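May 2, 2019

The web space I rent from Vorance has a 40 GB ceiling, and the picture archive that I keep on it had reached 71 GB on the local disk. For a while I handled this by leaving things out of the upload. That stopped being workable when I could no longer remember what I had left out. So I have spent the spare evenings of the last few weeks on image compression, and these are my notes.

The archive is mixed. It holds family slides scanned on a Fevurard flatbed, photographs from several cameras and phones, screenshots, scanned letters, and a large heap of close-ups of surfaces: cloth, plaster, bark, gravel, mesh. The scans are TIFF files. Most of the rest is JPEG, with a few hundred PNG files.

## What JPEG does to a picture

It helps to have the basic mechanism in mind, as most of the odd results later on follow from it.

A JPEG encoder first splits the picture into brightness and colour. The colour part is usually stored at reduced resolution, on the grounds that the eye is poor at seeing fine colour detail. Each part is then cut into blocks of eight by eight samples. Every block is turned into a set of frequencies by a discrete cosine transform. The first number in the set is the average level of the block. The others say how much of each ripple pattern, from coarse to fine, must be added to rebuild it.

Up to this point almost nothing has been lost apart from the colour resolution. The loss happens in the next step, where each number is divided by an entry from a table and rounded to a whole number. The table has small entries for coarse ripples and large ones for fine ripples, so the fine ones tend to round to zero. The quality setting scales the table. Finally the numbers are packed with an entropy code that is very good at long runs of zeros.

File size therefore depends mainly on how many numbers survive the rounding. A clear sky has almost none. A close-up of cloth has a great many, spread over the whole area, and there is no quiet background to make up for it.

## Quality numbers are not comparable

The first thing I got wrong was to treat the quality figure as a unit of measurement. It is a label for a scale factor applied to a table, and different programs use different tables. Some use a different scale altogether. A file saved at 85 by one program may be smaller and worse than a file saved at 80 by another.

The tables themselves are stored in the header of each file, so a tool can read them and estimate the setting that was used. I ran such a tool over the whole archive before changing anything. It showed that one of my older cameras had been writing files with very mild quantisation. These files were large and there was a lot to be gained from them. The phone pictures had already been squeezed hard, and there was very little left to take out.

Re-encoding an already squeezed file is mostly a poor bargain. The second encoder does its best to preserve the block edges left by the first one, as it has no means of knowing that they are damage. If the new table is close to the old one the file barely shrinks. If it is much coarser, the two sets of errors add up. I set a rule that any file with an estimated quality under 80 would be left alone.

There is a separate class of tool that rewrites a JPEG without touching the rounded numbers. It builds better entropy tables for the particular picture, and may reorder the data into progressive form. The decoded pixels are identical. The saving is small for each file, but it costs nothing except processor time, and I applied it to everything.

## Texture is where the settings show

To choose a quality setting I needed test pictures. My first set was made up of the usual sort: a face, a landscape, a street. All of them looked fine at settings that were far too low for the archive as a whole. People look at faces in a photograph, faces are fairly smooth, and everything around the face is forgiven.

The surface close-ups behaved differently. With a fine repeating pattern, the encoder has to decide for every block whether the ripple that carries the pattern survives. When the contrast of the pattern is close to the rounding threshold, some blocks keep it and their neighbours lose it. The result is a patchwork, with squares of crisp texture beside squares of flat grey. It is far more noticeable than an even loss of detail would be.

Uneven light makes it worse. Where the light rakes across a surface the contrast of the weave goes up, and where it falls off the contrast goes down. One picture can then have an area well above the threshold, an area well below it, and a ragged border between the two.
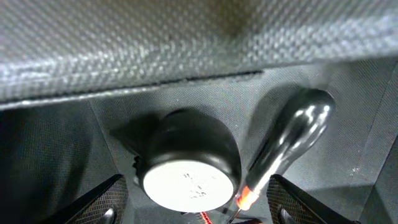 *Fine diagonal crosshatch, with the light stronger on the left half.*

Diagonal patterns are a further complication. In the standard tables, a ripple that is fine in both directions at once gets a larger divisor than many ripples that are fine in only one. A weave turned through 45 degrees can be treated more harshly than the same weave lying square to the picture edges. I checked this by scanning a piece of tea towel at several angles on the Fevurard. At a middling setting the square scan kept its threads and the turned scan had begun to break up. The file for the turned scan was also smaller, as one would expect.

Blur is worth mentioning too. A slightly soft area compresses well and loses very little, as the fine ripples were never there. Several people have asked me why one of two similar pictures comes out twice the size of the other. In nearly every case the larger one is simply sharper, or noisier.

## Noise

Noise is the most expensive content there is. It has energy at every frequency and no pattern that an encoder can exploit. The slides in my archive were scanned at a resolution where film grain is clearly resolved, and a good part of each file is an accurate record of the grain.

I tried removing it before encoding. A mild denoise took a worthwhile amount off the file size and left the slides looking like plastic. A very mild one looked acceptable but saved so little that I dropped the idea. Halving the scan dimensions worked much better. The grain averages out, the picture content was never that fine in the first place, and the file drops sharply. The full-size TIFFs stay on the local disk in any case.

For downsizing, the choice of filter matters more than I had assumed. A filter that merely picks every second sample will turn a fine weave into moiré – broad wavy bands that were never in the cloth. A proper filter averages first, so that detail too fine for the new grid fades to an even tone. My old batch script was using the quick method. I had put the bands down to the scanner for years.

## PNG and screenshots

PNG is lossless, and suits anything with flat colour and hard edges. Before its general-purpose compressor runs, it passes each row through a filter that predicts every pixel from its neighbours. On a screenshot the prediction is nearly always right and the file is tiny. On a photograph it is nearly always a little wrong and the file is huge.

I had 14 folders of screenshots saved as JPEG, from a period when I did not know better. The text in them has the usual halo of grey specks. Converting them to PNG now would make them larger and would faithfully preserve the specks, so they stay as they are.

Going the other way, a number of photographs had been saved as PNG by a messaging program. Those went to JPEG at quality 88 and gave the best saving of the entire exercise for the least effort.

## Keeping the two copies apart

Tahira Chaudhry, who read a draft of this, pointed out that I had said nothing about keeping originals. She is right that it matters more than any of the settings.

My arrangement is as follows. The originals live on a small server called Usmani in the hall cupboard. Nothing in the compression script has write access to that directory. The script reads from it, writes to a separate tree, and records for each output file the checksum of its source and the settings used. When I change a setting, only the files affected by it are made again. Lisavon backs up the originals to an external disk, and ignores the compressed tree, as that can be rebuilt.

I keep 2 external disks and swap them when I remember to. This is the weakest part of the arrangement.

## Settings I ended up with

- Scanned slides: half dimensions, JPEG quality 85, colour at full resolution.
- Camera photographs: original dimensions, quality 82, colour at half resolution.
- Surface close-ups: original dimensions, quality 92.
- Scanned letters: greyscale, quality 75.
- Screenshots already in PNG: lossless repacking only.
- Phone pictures under the threshold: lossless repacking only.

The greyscale setting for letters loses the blue of the ink, and I may change my mind on that. The upload tree now comes to roughly half its former size and fits within the Vorance limit with a little to spare. A full run takes most of a night on Usmani, whose processor was modest when it was new. The newer formats would do better on file size, but two of the browsers in this house cannot open them, and I would rather not maintain a third tree.

The script is in Python and has several paths written into it by hand. If anybody wants it I will tidy it up first.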